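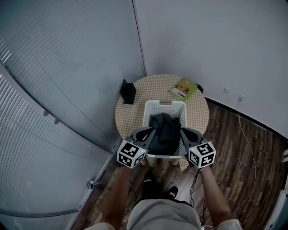 September 17, 2024

Well, diary, I have finally done it. Foltum is on the shelf with the credits rolled, 72 hours on the clock, and I feel a bit bereft if I'm truthful. I started it back in May when the evenings were getting light and I ought to have been outside, and then I put it down for most of the summer because I got stuck in the salt mines and sulked about it.

I picked it up again last week, mainly because Fengying kept asking. She finished it ages ago and had been terribly good about keeping the ending to herself, though she did send me the odd message along the lines of "have you met the ferryman yet?", which is as good as telling a person that the ferryman matters. (He does. Oh, he does! I shan't write it down in case I play it again when I'm old and have forgotten.)

The salt mines, when I went back to them, took me one evening. All those weeks of grumbling and I'd simply never noticed that you can swap the lantern to your second character and send her down the ladder on her own. I felt very silly and also rather pleased with myself, and I had a second bowl of crumble on the strength of it.

What I shall miss most is Clindora, I think, the town with the bells. I got into the habit of going back there at the end of every session, whether I had anything to sell or not, just to walk up past the bakery and stand on the wall while the music did its thing. The tune changes after the flood, only a little, one instrument drops out of it, and I went back to an older save to make sure I hadn't imagined it. I hadn't. Somebody sat down and decided on that, and I do wish I could write and thank them.

I wasn't so fond of the cooking. You have to stir every pot by turning the stick, and my thumb was sore for two days after the harvest feast. And poor old Yin, who joins you so late that there's hardly any time to give him decent armour. I dragged him through the last chapter in the same leather coat he turned up in and he spent most of the final battle lying on his face. Fengying says she had him as her strongest fighter by then, but she is the sort who goes back and does all the hunting jobs, and I never have the patience. I had 212 arrows left over at the end as well. I always save everything for a worse fight than the one I'm in, and then the game is over and there I am with a bag full of arrows.

Anyway, the ending. I cried at the boat, and then again at the letter, and then I sat through every last name in the credits with a cold cup of tea — I even liked the song, and I don't usually like the song.

So now there's the question of what to play next. Fengying wants me to try Undura so that we can do it together at weekends, her on the healing and me hitting things, and I've said yes, although I'm nervous of it. She says you can pause. I have my doubts whether you can pause when there are two of you, but she promises she'll wait for me at the gates and won't run off ahead like she did with the racing one.

I've set it downloading and it says it'll be all night. I did go back into Foltum for ten minutes before turning in, up to the wall at Clindora, and rang the bell. Must remember to give Fengying her spare controller back, and to buy milk.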